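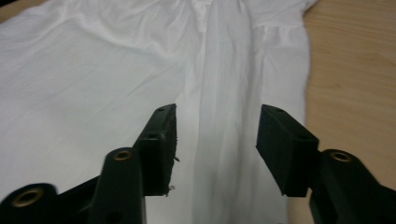

Zamida Bench Charger and Battery Analyzer: Workshop Review

Reviewed for independent service garages and small fleet workshops
Published Feb 2, 2026

The Zamida is a combined charger, conductance tester and power supply intended for permanent installation in a vehicle workshop. It is sold to garages that handle both conventional flooded batteries and the absorbed glass mat types fitted to vehicles with start-stop systems. Our unit was purchased through a trade supplier at the list price of $1465 and has been in daily service since July. The manufacturer had no part in the review and did not see it before publication.

Scope of the review

The unit was assessed on four points: the consistency of its test results, its performance as a stable supply during control module programming, the quality of its records, and its suitability for use by technicians with limited electrical training. Over the review period it completed 170 full test-and-charge cycles. Batteries were tested in the vehicle wherever access allowed, and on the bench where it did not.

For comparison, we used the Jarnance handheld tester already held by the workshop, which has no charging function and sells at a lower price.

Installation and setup

The unit is supplied with a wheeled stand, a wall bracket, a set of output leads and a printed quick-start sheet. Assembly of the stand requires a hex key, which is included. The leads are long enough to reach a trunk-mounted battery with the charger standing at the front corner of most sedans, although not in the case of a full-size van. An extended lead set is available as an option and should be considered by any shop that services commercial vehicles.

First-time setup takes place on the color screen. The operator enters the workshop name, the date format, the preferred rating standard and the default printout layout. The menus are clear, but the rating standard can be changed by any user without a password. A technician who selects the wrong standard will obtain a misleading result, and the only sign of the error is a small line of text on the result page. We recommend that a supervisor check this setting at the start of each week. 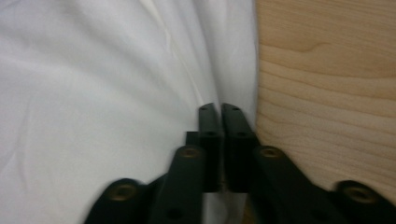
White fabric against a pale wooden surface.

Testing performance

A standard in-vehicle test begins with a prompt for battery type, rating and location. The unit then measures voltage and conductance and gives one of five results: good, good but recharge, charge and retest, replace, or bad cell. The wording is plain enough to be shown directly to a customer.

Repeat tests on the same battery gave the same result in nearly every case. Differences arose mainly with batteries that had been driven shortly before testing and still carried a surface charge. The Zamida detects this condition and asks the operator to switch on the headlights for a short period. The Jarnance does not give this prompt, and on several occasions it passed a battery that the Zamida later marked for recharge and retest.

Results on glass mat batteries were equally steady. Operators should note that the unit does not identify battery type by itself. If a glass mat battery is entered as flooded, the charge profile will be incorrect.

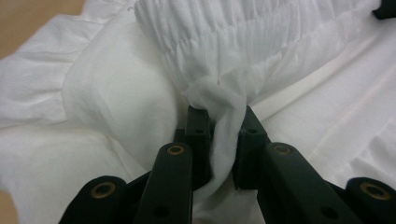

Clamp design has a direct effect on the value of any conductance reading. The Zamida clamps have solid copper jaws on both sides, with a firm spring and a good reach into recessed terminals. The jaws should close on bare metal across their full width. Any soft material caught between them, such as the twisted fold of white cloth held between the two fingertips in the view above, would keep the faces from meeting the post, and a shop rag left over a battery can be picked up in just this way. The unit will usually report a poor connection when this occurs, but a partial contact may still be accepted. Clearing the terminal area before the clamps are applied should form part of the written procedure.

Charging and power supply mode

Charging is automatic once a test has been completed. The unit sets its own current, reduces it as the battery recovers, and ends with a second test. A battery that cannot be recovered is generally rejected early in the process, which frees the bay for other work. Manual charging is available for workshops that prefer it.

In power supply mode, the Zamida holds a fixed voltage while software is written to a vehicle's control modules. We used it during programming sessions on a range of passenger vehicles, and no session was lost through low voltage. Fan noise in this mode is noticeable and may be a concern in a small enclosed bay.

Records and reporting

Each completed test is stored with a date, a result code and, if entered, the vehicle identification number. Records can be printed on the built-in thermal printer or transferred to a computer over the workshop network. The transfer program, Brorkel, is included with the unit. It is dated in appearance but dependable, and it exports to a common spreadsheet format. At the close of the review it held 1119 records, including quick tests made outside the full cycles, and none had been lost or duplicated.

Thermal printouts fade when stored in a warm office. Workshops that keep paper evidence for warranty claims should photocopy them or rely on the electronic record.

Warranty and support

The unit carries a warranty of 3 years on the main body and one year on leads and clamps. One set of leads developed an intermittent fault during the review. The service agent, Grabowska, requested the serial number and a description of the fault and sent a replacement set without charge. Calibration is recommended once a year and must be carried out by the agent, so a workshop with a single unit should plan for its absence. 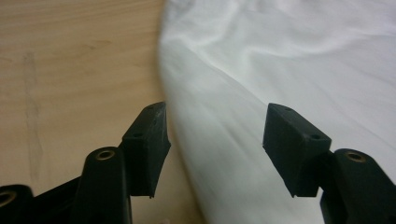 Grabowska, in a written reply to our questions on calibration, stated that a loan unit can be reserved in advance, and that customers who book during the quieter summer period can normally expect their own unit back sooner. The reply added that stored records are not erased during service, but that a full transfer should be made before shipment in all cases.

Recommendation

The Zamida is recommended for workshops that test batteries as a routine part of vehicle inspection and that also carry out module programming. Its results are consistent and its records are complete. The unprotected rating setting is its main weakness and should be corrected in a future software release. A shop that requires only occasional testing will be adequately served by the Jarnance, with due care over surface charge.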